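**Wirklow says its gripper cell is fixed. The proof is mostly on a screen.**

February 8, 2025

Wirklow, the small integrator that installed a one-arm sorting cell at the Hastemetti returns warehouse last July, says it has found and fixed the fault that kept the machine dropping round objects. The new settings are to be loaded onto the real arm this month. So far they have run only in simulation, on a computer model of the cell.

The complaint was simple enough. The cell handles mixed small goods, one at a time, and it did fine with boxes and pouches. Balls and other round things slid out of the fingers on the way up, or rolled off before the fingers closed. Staff cleared the dropped items by hand and restarted the arm. Carol Rudd, who runs the day shift at Hastemetti, said the restarts alone took 41 minutes out of one shift she logged.

"I was told in the fall it was fixed," Rudd said. "Then I was told it was fixed again. I'd like to see it pick up a ball."

Wirklow's first answer was to replace the fingertip pads, at $230 a set. The warehouse went through two sets before anyone decided the pads were fine. Neville Yeoman, the Wirklow engineer now in charge of the job, says the real trouble was the gripper's center point, which had been entered too high when the cell was set up. The fingers were closing above the widest part of the ball and squeezing it downward.

That would explain the drops. It also raises the question of how the number got through sign-off, and why it took until January to check it. Yeoman's reply was that the original test used flat-sided parts only. He did not say who chose them.

To work out the new values, Yeoman's team rebuilt the cell in software and gave the arm an awkward set of things to work among: a tennis ball, a lemon, another citrus fruit and a metal cup, all on a round dark table.

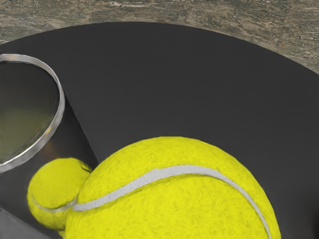 Tennis ball against the side of the metal cup, in the simulated cell.
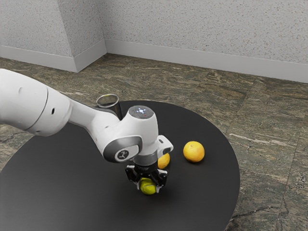 The company says it ran 692 simulated picks with the corrected center point and a slower close, and counted 685 of them as good. A good pick, by its rule, is one where the object is lifted clear and held for two seconds. Nothing has to be carried to a bin or let go of in the right place, and at Hastemetti that is where a fair share of the trouble was. Rudd's log lists several items lost over the conveyor, well after the two seconds would have been up.

Soledad Valdovinos, who maintains handling equipment at Lambrechts and has no stake in the job, looked over the test summary at our request. She thinks the center point is a believable cause and the fix a reasonable one. She is less happy with the friction figures, which were typed in from a table. "A tennis ball out of a can and a tennis ball out of a returns bag are different objects," she said. "One has been in a dog."

She also noted that the simulated fingers do not wear. The real ones do, and the pads at Hastemetti were shiny when they came off. The summary has no runs with worn pads and none with the joints slightly loose, though both are simple enough to add.

Yeoman said those runs are planned. He had no date for them.

The work on the real arm is modest by comparison. According to the service sheet, a technician will clean the mounting collar and check its screws, measure the distance from the collar to the fingertips with the gripper closed, enter the new center point, and step the arm through its pick path at low speed with the guard door locked. Then comes a test with real goods. The sheet leaves the number of test picks blank and does not say what result would count as a failure.

Kelly Parsons, the Hastemetti site manager, says she will fill in the blank herself. She wants a full shift of mixed returns, worn pads included, with her own staff keeping the tally, before she signs anything. The final payment on the cell is still being held back. Neither side would give the amount.

Wirklow is already offering the same simulated setup service to other customers, at a price it also declined to give. Its sales sheet uses the 685 figure and calls the picks "validated." When asked what they had been validated against, the company said it would look at the wording.

The service visit had not been scheduled when this was written. Until it happens, Hastemetti is sending round items to a hand-sorting bench next to the cell.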